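Home | Features | Food | Outdoors | Subscribe

The slow return of the village bakery

Trerkeddale lost its last bakery 29 years ago, and for a long time bread came up the valley in a van. Now the old post office has an oven in it again, and there is a queue outside before the school bus leaves.

The shop is called Nelska. It opened in March with two kinds of loaf, a plain white and a dark rye, and it still sells little else. The flour comes from the Ackermann mill, four miles down the river — close enough that short orders can be fetched by bike.

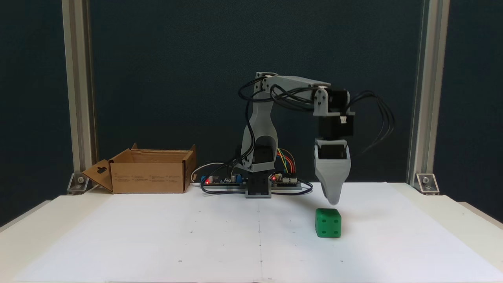
Why do small bakeries so often close in their second winter? Heating and flour bills arrive together just as passing trade drops off, and a shop that has spent its savings on an oven has little left to cover them.

Nelska has tried to plan for that. Regulars can pay for a month of bread in advance, and two cafés in Skuretti take a standing order. The price of a loaf has stayed the same, though the rye is now baked only on alternate mornings.

Whether that will be enough depends on the weather and the road. When the pass shuts, the cafés shut too, and the village has to eat the difference.

Comments

valleywalker: The rye is very good toasted. Get there early.

Jam_and_crumbs: I remember the old bakery. They did a currant bun I still miss.

Contact us | Copyright 6/11/19 | Back to top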